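Service Manuals Should Carry Tolerances

Jessie Cowie
2/4/24

A repair instruction that says "tighten firmly" contains no information. The reader either knows the correct torque already, in which case the line is wasted, or does not, in which case it is dangerous. I have been reading manuals for small household pumps since September, and the phrase or one like it appears in most of them.

The Wakberg circulation pump is typical. Its printed manual runs to 162 pages. It gives a fastening torque for the motor cover and none for the flange, where leaks start. The older Drutau manual is shorter, uglier and better. Every joint has a value, a tool size and a replacement interval.

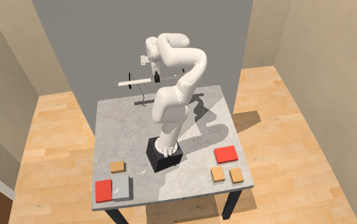 Should a manual written for the general public include torque values at all?

It should, for every fastener the owner is told to remove. An owner without a torque wrench loses nothing by reading the number, and an owner with one can do the job properly.

The usual objection is liability. A manufacturer that prints a number can be held to it. I find this weak. A manufacturer that prints "firmly" has still told the owner to do the work, and has passed along the risk without the data. If the joint is too sensitive for an untrained person, the manual should say so and leave the step out.

A second objection is length. I went through the Mackay manual and marked every step that lacked a value it needed. There were 313 steps in total. The missing values would fit in a single table on one page, and the safety warnings repeated at the head of each chapter could be cut to make room for it.

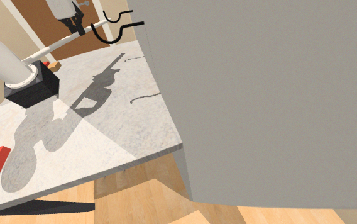
Tables have a further advantage, in that they can be revised. Plutley issued a corrected gasket specification as a loose sheet, and owners only had to swap one page. Where values are scattered through paragraphs, a correction means a new edition, and old copies stay in circulation for years.

Units need the same care. Print both systems, state which one is the source, and do not round the converted figure past the tolerance of the joint.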